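3.2 Relocation of clearing activity

We measure relocation at the level of the individual contract. The sample holds 3206 interest rate swaps booked through four dealers (Darkthorpe, Dundero, Craddock and Mivby) before and after the temporary recognition of the foreign clearing house lapsed. A contract is treated as relocated when its clearing venue changes but its counterparties and notional value do not. Contracts that were compressed or closed out early are excluded.

Bid-ask spreads are averaged over 251 trading days and expressed in basis points. Trades with a notional value below 100 million euros are pooled, as their quotes are too sparse to be modelled separately. 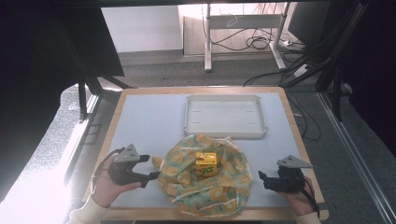
Figure 3. Tabletop with tray, patterned cloth and small yellow box.

The dealer fixed effects absorb differences in membership fees and default fund contributions. They do not absorb changes in margin models, which both venues revised in February. Following Van der Linden, we therefore interact the venue indicator with the maturity of the contract. The coefficient remains positive for maturities beyond ten years and loses significance at the short end. Dropping Mivby, the smallest dealer by volume, leaves the sign unchanged.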